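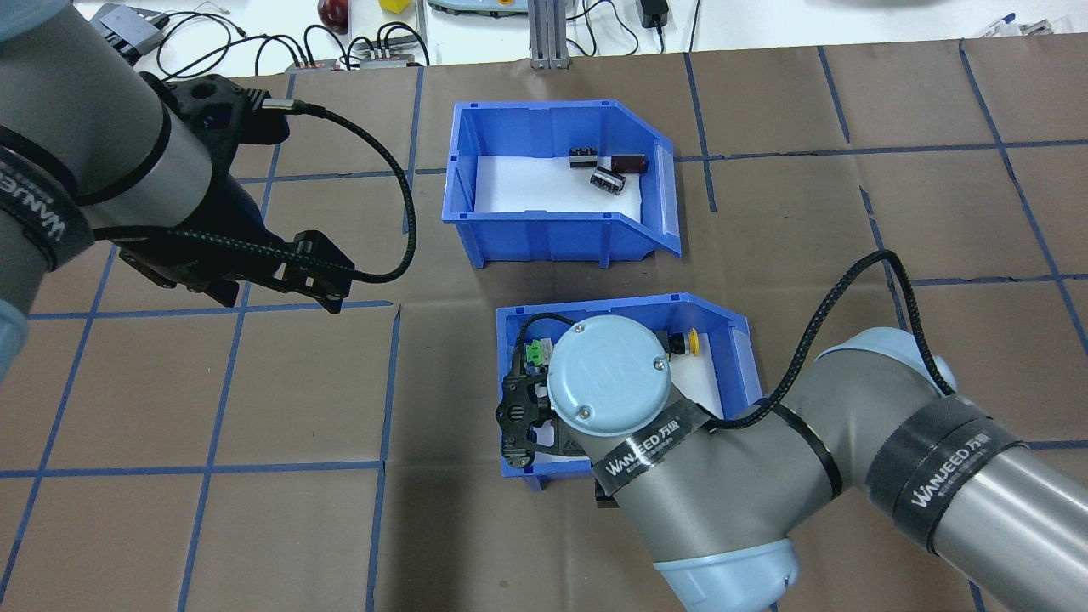
How should loose electronic components be sorted on a small bench?

Sort by part type first and by value second, with one open-fronted bin per type and a light liner on the floor of each.

The liner matters more than the bin. A dark capacitor lying on bright blue plastic is easy enough to find, but the printing on its sleeve is hard to read until it sits on something pale. Plain white paper, cut to the floor of the bin, costs almost nothing and can be replaced when it creases.

Gráinne Coughlan, who runs the repair bench at Padar, keeps 43 bins in use and refills them each April. Capacitors go in one row. Terminal blocks and push buttons share another - both are panel hardware, and both get pulled for the same jobs. Parts with bent leads are kept out altogether.

Her work surface is brown paper marked off with tape. Each square holds one bin or one job. Paper is not an antistatic surface, so bare boards and chips stay on a grounded mat at the other end of the bench.

Bins should face the hand that reaches into them. A sloped front lets a part be drawn forward and lifted at the lip. Overfilling defeats this, and Coughlan stops at 14 large capacitors per bin.

COMMENTS (2)

Stasiv54: Do you tape the liner down? Mine slides.

gravden_bench: Double-sided tape at the back edge only. Holds fine.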